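Cable coiling and sorting

Cable coiling is the practice of winding loose electrical and data cables into loops so that they can be stored, carried or found again. Cable sorting is the related work of dividing coiled cables into groups, usually by type, length or color. Both are common in laboratories, offices, schools, theaters and homes.

Background

Most workplaces collect more cables than they use. Cords arrive with equipment and stay behind when the equipment is replaced. A cable left in a heap tends to wrap around its neighbors, and pulling one out tightens the rest. Coiling each cable separately before storage avoids this.

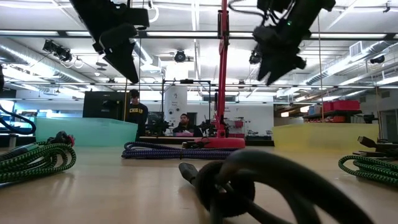 Volume 4, page 356

Methods

The simplest method is the round coil, in which the cable is laid in loops of equal size, one on top of another. It suits thick or stiff cables, which resist being folded. Power cords are often stored in this way.

In the over-under method, every second loop is turned the opposite way as it is laid down. The twists cancel each other, and the cable can be thrown out straight without kinks. Stage and sound crews use it for long runs.

A flat coil is made by drawing a round coil out into an oval. It takes up less height in a shallow bin and is often used for braided cables, whose woven outer cover slides easily. Winding a cable around the hand and elbow is quick but puts a twist into each turn, and it is generally discouraged for cables that will be used often.

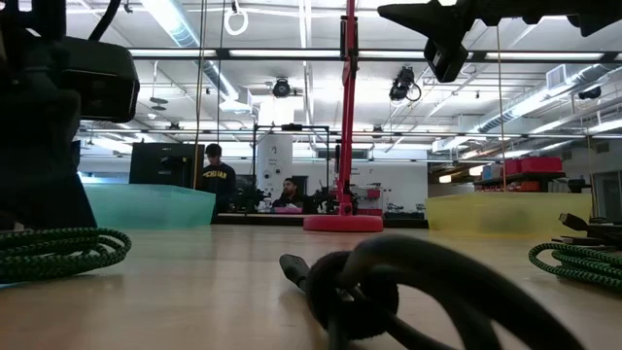 Very tight loops can damage the conductors inside, mainly near the plug, where the cable meets a rigid part. Cables should be wound from one connector to the other, with the last part of the cord left free or tucked through the coil. Ties made of hook-and-loop tape are preferred to wire ties, which can cut into a soft jacket. Rubber bands are cheap but dry out and break.

Sorting

Cables may be sorted by connector, by purpose or by appearance. Sorting by connector keeps USB cables apart from power cords and is the usual choice where many devices share the same leads. Sorting by length is useful in server rooms. A 2026 handbook by Khairul Sopacua, The Cable Drawer, recommends no more than 35 cables to a bin and a label on any cord longer than 100 inches.

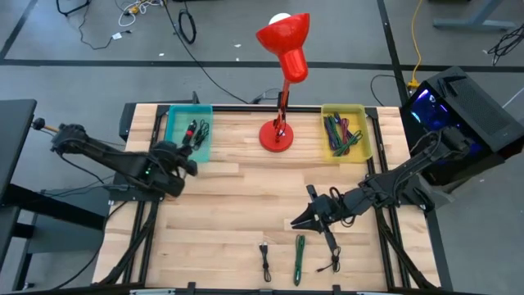 Color is the quickest guide when several people use the same store. It works best when the containers differ as well, so that each one can be named without being opened. With a teal bin for black cables and a yellow bin for green, purple and red ones, for instance, a person can tell at a glance where most cords belong. The weak point of the system is the odd cable, such as a black cord that has ended up among the colored ones. Color also says nothing about what a cable does, and two green cables may have different plugs.

Containers

Shallow plastic bins are widely used for coiled cables. Translucent walls let the contents show through, and a low rim makes it easy to reach in from the side. Deep boxes hold more, but the coils at the bottom are pressed flat and are rarely taken out. Drawers with dividers, wall hooks and pegboards are other choices. Heavy power cords are best hung or kept in a bin of their own.

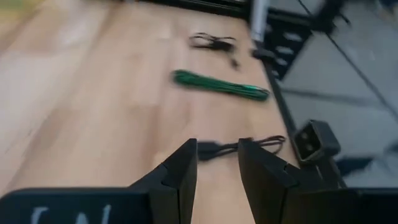
Black cable with a rectangular connector, and a bundled green cable farther back on the table.

Local practice

At the Parura workshop in Otbridge, cables are coiled and sorted once a year, in September, and those with bent pins or split jackets are set aside for recycling. The Skustelano method, named for the town where it was first taught, calls for laying all the coils out on a table before any are put in bins.

See also: Cable tie; Extension cord; Braided sleeving

Last revised 2026-03-10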